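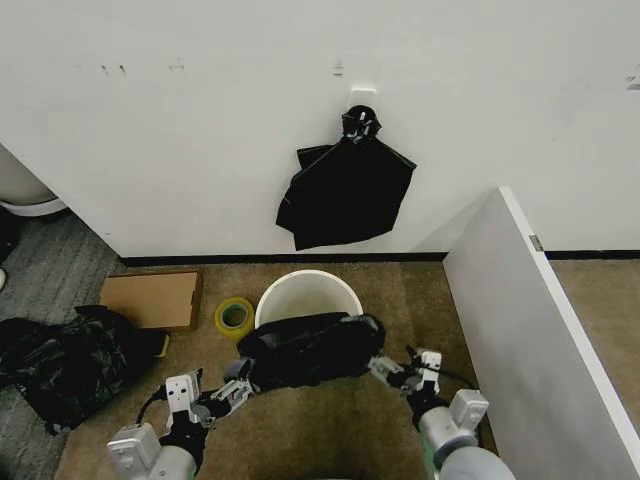
Figure 4. Both grippers holding the black bag above the white bucket.

Titbridge Robotics Club — Set-up Guide, Section 4: Bag and Bucket Task
Last changed 11/08/2019

Please read this section completely before you switch on the arms.

1. Put the white bucket on the tan carpet, in front of the wall.
2. Take one new bag from the pile and fold it into a thick roll.
3. Start the Clirkent program and choose task 382. Wait until both arms stop at the ready position.
4. Offer one end of the bag to the left gripper and press Close. Do the same at the right.
5. Take your hands away, then press Stretch. The bag should be horizontal above the rim.

CAUTION: Keep your fingers out of the grippers. The slotted plates close quickly and they don't feel the difference between a bag and a hand.

Note: The force value for bags is 1,072. With 2,000 the plastic can tear — this value is only for the cardboard task.

6. Look at the cables. They must have a free loop beside the arm and must not be pulled tight.
7. Press Lower. If the bag slips, press Pause and go back to step 4.

Write every attempt in the team logbook, also the failed ones.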